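Gripper trial: the simulator says yes, the bench isn't sure
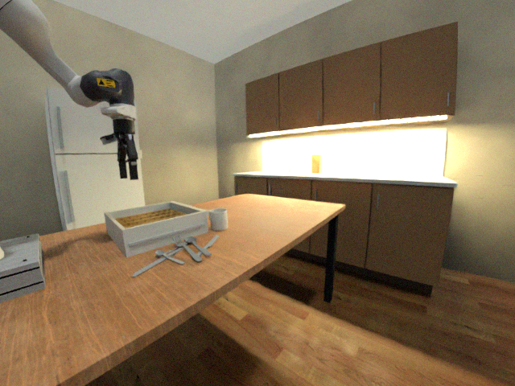 Trindora would like us to choose between its two-finger gripper and the Brundent one on simulation results alone, and I am not convinced. The sales pitch is that the simulated kitchen is close enough to a real one that the winner there will win here. Perhaps. But look at the cutlery in the render: knives, spoons and a single fork in one grey heap on the table, each lying across another, which is the hardest thing we could ask of two straight black fingers with squared tips. A mug or a tray is easy by comparison. How a thin handle slides against its neighbour depends on friction settings that somebody typed in.

Riaan Mabuza ran 2681 simulated picks over September and got a clear lead for the Trindora. He then ran 58 on the bench at Drovumbridge with the same Kowalchuk controller, and the lead was gone. Too few to settle anything, as he says himself, but I would sooner have those than the other lot.

Isabelle Thibodeau thinks I'm being unfair. Her view is that the simulator is good for throwing out bad approach angles, and it did rule out seven of them before we scratched a single fork. Fair enough. I still want longer bench runs with both grippers before we sign for five units of either. Bench slots are on the sheet by the lab door, mornings preferred.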